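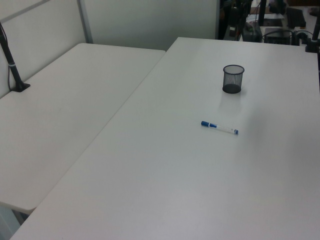
Desk reset person wanted, part time - Zakico, Pirnitholm building

We need someone to keep the shared desks straight. Evening job mostly, small hours, start in August if you can. Read the whole thing before you write to us please, last time half the replies asked what the hours were.

The job

Shared office, white tables, grey partitions. People book a table for the day, spread out, go home. Then it wants putting back for the next lot. Pens in the pen pot, caps on. Paper off. Table wiped down, the long edge too, that's where the sleeves go and it marks.

Standard table when you've finished = one mesh pot, pens standing in it, nothing else. No loose markers. Markers roll, and they get down the gap between tables and then somebody is under there with a ruler.

Also:
- test the markers, bin the dry ones (blue run out first, always)
- tables pushed back in line if they have wandered
- wipe marker off table tops, we have the spray, don't bring your own
- partitions brushed down when they need it, no wet cloths on the fabric
- leads and cables left as you found them. Don't unplug anything. If it's in the way, leave a note on the board
- lost property in the box by the front door with the table number on it
- tell us when stationery is getting low, before it's gone not after

Not the job: bins, toilets, kitchen, floors. The Benavides cleaners do those and they come in after you. Please don't do their bit for them, it gets the rota in a muddle.

Hours

5pm to 8pm, 3 evenings a week. Which evenings we can talk about. You'd be finished before the cleaners need the room. Sometimes an extra hour when there's been a workshop in, paid the same rate, and we'll tell you the day before if we know ourselves.

Who we're after

Someone tidy who doesn't mind doing the same thing over again. No experience needed. School leavers fine, retired fine, students fine as long as you can do term time and the holidays as well. You'll be on your own for a good part of it so you need to be alright with a quiet building. Radio is OK once the last person has gone.

You'll be on your feet and bending a bit. Tables are heavy-ish to shift, there's a knack, we will show you. If lifting is a problem say so and we'll work round it, the moving can wait for the morning people.

Need to be able to read and write enough English to do the handover sheet. It's one page. Tick boxes mostly.

Pay

Hourly, paid monthly through Truvero, who do our wages. Rate is on the form. Holiday pay on top as normal. We can't pay cash so please dont ask. First 3 shifts are paid training, you go round with whoever is on and then do a row by yourself at the end.

Getting here

Pirnitholm is the long low building behind the bus turning circle, use the side door, the front one locks at 6. Bike rack inside the gate. Parking free after 5 but not in the loading bay, they do tow.

How to apply

Form from the front desk or ring extension 881 and we'll post you one. Put ref 2056 on it or it goes in the wrong tray. No CV needed. Tell us:

- which evenings you can't do
- when you could start
- one person we can ring who has worked with you, or a teacher

We'll ring people as forms come in and not wait for a closing date, so sooner is better. Short chat, then a look round so you can see the room and teh cupboard and decide if it's for you. Bring something with your name and address on.

If you applied last time and didn't hear back, sorry, apply again - same form, new ref.

Zakico front office, ground floor, left at the top of the ramp. Open till 5.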